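November
Etelka Hegyi and Géza Szűcs
14 min read

4. Putting items away with two arms

4.1 Task

The question in this section is whether a two-arm station can do a small piece of kitchen and stockroom work that most adults do without thinking: take upright items out of one container, put them into another, and leave them standing. We call the task put-away. It was chosen after a set of visits to the packing room at Fokaldale, where the same job is done by hand for most of a shift, and where the workers told us that knocking over a neighboring item costs them more time than a dropped one.

The station has one arm on each side of a white table. Colored trays hold the items, and a deeper white bin can serve as a source or a destination. Each trial starts with a written instruction naming an item and a container. The policy, Nondasance, then runs until the item has been released in the named container or until 300 seconds have passed. An operator may stop the trial at any point but may not touch the items.

We did not fix the items in place or mark the table. Between trials the operator set the containers down by hand, so their positions vary by a small amount. Items could be placed close together as long as each one stood on its own.

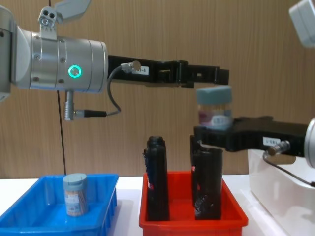
Figure 3. Close view of both grippers. The right gripper holds a jar with a pale lid; the blue and red trays are on the table below.

Jars were the easiest class. They have a flat lid, a regular body and a label that the vision model can use to tell one from the next. The harder part was the space above the trays. With a jar held as in Figure 3, the two grippers are close enough that a small error in either arm can bring them together. Our first controller treated this space as shared and slowed both arms when they entered it. That was safe but slow, and many early runs ended at the time limit with the item still in the air. The version tested here gives one arm the right of way and has the other wait outside until the first has cleared.

4.2 Results on the main set

We ran 300 trials on the main set. A trial counted as a success if the named item ended up standing in the named container, no other item had fallen, and the operator had not stepped in. By this measure, 179 trials succeeded. A person doing the same trials would be expected to complete nearly all of them, so the result is well short of what a household or a stockroom would accept.

Failures were not spread evenly. Picks from an open area of a tray seldom went wrong. Most of the loss came from picks next to another item or close to a tray wall, where one finger has to pass through a narrow gap. The planner tends to choose the side that gives the shortest path for the wrist, even when the other side has more room for the finger. We tried adding a cost for tight gaps. It helped with jars and made little difference with the taller black items.

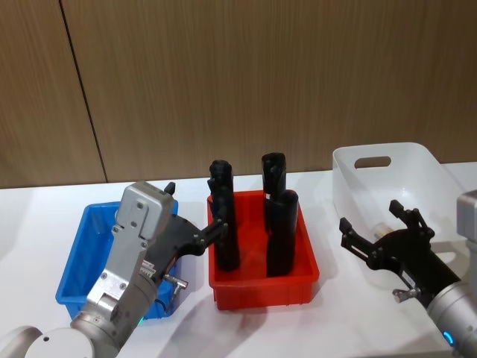
Figure 4. The left gripper's fingertips against the side of a black item in the red tray. The right gripper is open in front of the white bin.

Contact like that in Figure 4 can be the start of a good grasp or of a push. The fingertips meet the item above the tray rim, where there is room to move, but pushing on a tall item at that height can tip it. Nondasance has no touch sensing at the fingertips. It infers contact from motor current and from the camera views, and the current signal comes late. In several failed trials the item had already begun to lean before the arm slowed down. Lowering the approach speed reduced these cases and made the trials longer.

4.3 Items that hide each other

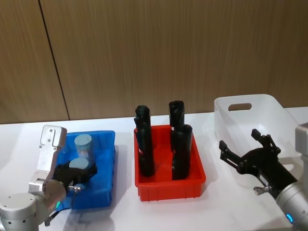 Occlusion was the second main source of error, and it is the one we understand least. The detector was trained largely on single items, and when two of the same color overlap in the head view it often draws one box around both. The red tray is a plain case: one of the black items on its right side stands directly in front of another, so the rear one shows mainly by its upper part. The left item is clear of the pair and is detected much more reliably. A grasp planned from a merged box aims at a center that belongs to neither item. Moving the head camera would help, but a person at a counter has the same view and deals with it by reaching for the front item first. We have since added that rule for the Catterall trials in Section 5, where the shelves are deeper.

The blue tray raises a related problem. Once a gripper is down among the lids, its own fingers cover part of what it is reaching for, and the policy has to rely on where it last saw the item. This works if nothing has moved. We do not yet have a good answer for the case where something has.

Related items
Zaltach: a shared log format for two-arm stations
Notes from the Fokaldale packing room
Right of way in shared workspaces: a short report
Catterall shelf trials, part one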